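Good Practice at the Bench: A Gallery from Our Tabletop Arm Sessions

We've been running the tabletop sessions at Nondside since July and I still get a kick out of every one of them. 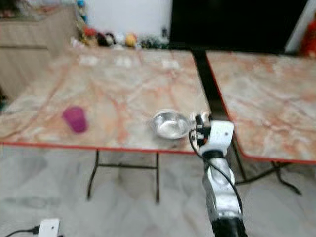
What started as a single page of dos and don'ts, taped to the side of a cupboard, has grown into a proper set of house rules, and I wanted to put the good ones up where other groups can pinch them. Most came out of small annoyances. A cup rolled off a table, someone drove an arm with the wrong speed profile loaded, and two people each thought the other one had the stop button. You write it down, you argue about the wording, you try it for a fortnight, and then you've got a rule!

This gallery page goes with the Jestitgate practice notes, which Apolinar Chávez and I have been putting together for anyone running arms around ordinary household objects. We're a small outfit and we don't pretend the notes replace a risk assessment or the standards that apply to your machine. Read those first. Ours sit underneath, at the level of where your hands go and what you say out loud before you press start.

There's just the one picture up so far. The cup and bowl set-up is my favourite to teach from, because so many of the rules come up before anything has moved. A plastic cup lying on its side and a shiny metal bowl near a corner: simple gear, and a surprisingly rich little lesson.

Take the bowl. Polished metal throws bright reflections, and a vision system can make a real hash of them. Our rule is that any reflective object gets a trial at reduced speed under the lighting you plan to use, and the result goes in the log before the full run. Changed the lights? Do the trial again. Apolinar is fierce on this one and he's right to be.

Then there's the table edge. Objects close to a corner are a terrific test of placement, and we love using them, but the start sheet has to say so. If an object is close enough to go over when it's nudged, the operator writes "edge" beside it and the spotter reads it back. Nothing breakable gets an edge position, ever. Plastic and metal only.

A cup on its side is allowed as a starting pose (it's a great one, all those lovely awkward angles). It needs to be settled before the run begins. Hands off, watch it, and if it rocks or rolls, set it again. Don't reach in to steady it once the arm is live. I'd put that in letters a foot high if they'd let me.

Cables get their own section in the notes, and I could talk about cables all day. Where a line runs outside the arm, past the gripper and along the wrist, it needs enough slack for the full range of motion and not so much that the loop can catch on an object or a table edge. We move every joint slowly through its working range at the start of a session and watch the cable the whole way. It's dull, it's quick, and it has saved us more grief than anything else on the list.

Gaps between tables are the newest rule. We often work with two side by side, and a gap is fine as long as both operator and spotter know it's there and it's marked on the layout sketch. Either push the tables hard together or treat the gap as an edge. People were forever doing something in between and calling it one surface.

The speaking rules are short. The operator says "live" and waits for "live" back. Anyone in the room can call "stop", including visitors, including the kid on work experience, and no one gets a hard time for calling it. We had 86 stops in our last block of 874 runs, and I'm delighted with that number. It means people are using the word.

For the log, the Effiong template has worked well for us. One line per run: the objects, the start poses, the speed, who operated, who spotted, and anything odd. We cap a session at 50 runs or 90 minutes, whichever comes first, and then everyone gets up and has a cuppa. Tired spotters miss things. I've been the tired spotter.

Next up is a round of sessions with the Nunero crew, who do a lot more with soft objects than we do, so expect a section on cloth and a few good arguments about pinch points. If your group does any of this differently, send us your version. We've already rewritten the edge rule twice on the strength of other people's letters, and the cable section is due for another go.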